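Coltley Building Services
Small Appliance and Refreshment Point Inspection, Form 1108
Location: Sepúlveda House, Room 3, beverage table
Inspector: Ritu Gautam
Period: May
Result: Accepted with comments

Scope. The inspection covers the capsule coffee machine, the table on which it stands, and the accessories kept with it. The wall outlet and building wiring are inspected under a separate form.

Section A. Electrical

A1. Appliance entered in register: Yes. Register entry 2714.
A2. Power cord free of cuts, kinks and scorching: Yes.
A3. Plug fully seated, no extension cord in use: Yes.
A4. Cord routed away from the table edge: Yes, after correction. The cord had been left slack on the wall side and was clipped during the visit.

Section B. Machine and drip tray

B1. Machine level and stable on the table: Yes.
B2. Drip tray seated and grating in place: Yes.
B3. Brewing head free of scale: Partly. Light scale was found on the underside.
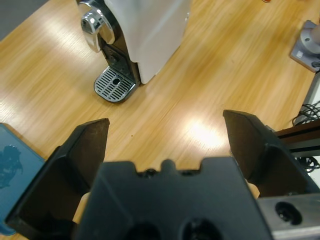 Descaling is to be carried out before the next scheduled visit and recorded on the sheet kept in the Bekovham office. Only the descaling product approved for this model may be used. Vinegar is not acceptable.

B4. Water tank seated and lid closed: Yes.
B5. Warning label present: Yes. Labels must not be removed or covered when the casing is wiped.

Section C. Table and accessories

C1. Hot drinks prepared in suitable cups: No. Clear plastic cups are kept for cold water only. Users are to be reminded of this by the room contact.
C2. Capsule holder stable: Yes. The holder is to remain to the right of the machine, clear of the water tank lid.
C3. Packaging discarded after use: No. See comment below.
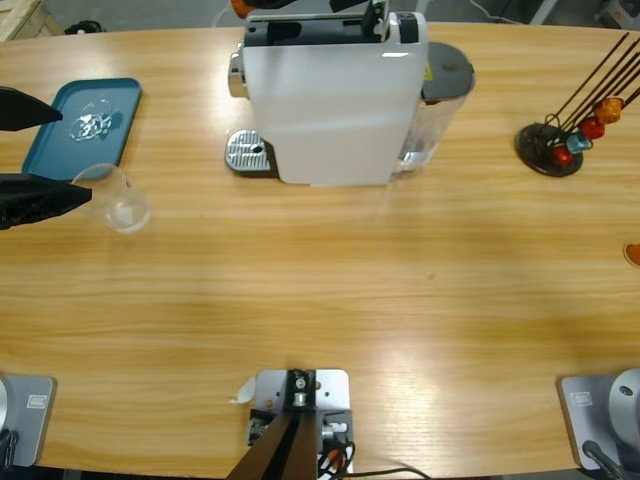
Item C3: crumpled clear plastic on the teal tray, cup standing beside it.

Comment on C3. Wrappings are to go directly into the waste bin. The tray is provided for cups and spoons.

Section D. Spills and housekeeping

D1. Absorbent cloths within reach: Yes.
D2. Floor around the table dry: Yes.
D3. Tray and table surface kept dry: No.

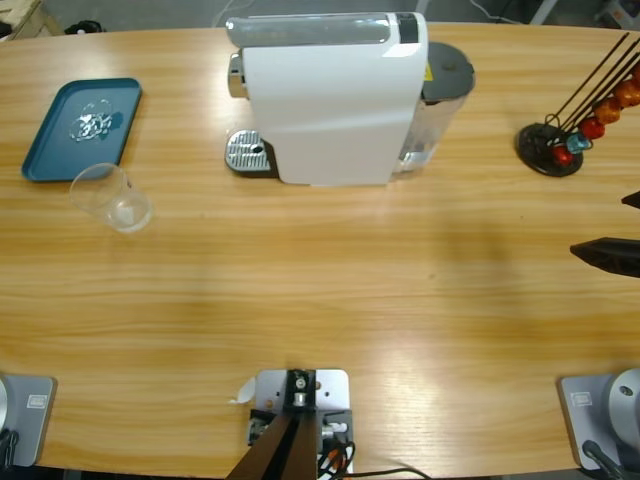 Page last changed: May, 3:00 p.m.

Comment on D3. Water droplets were noted on the tray, and a plastic cup was lying on its side next to it. Water is to be wiped up as soon as it is noticed, and cups are to be stored upright and away from the machine.

Actions required
B3: descale machine. Sarkeo service desk.
C1, C3, D3: remind users. Room contact.

Questions on this form may be sent to the Coltley inspection desk, extension 2000.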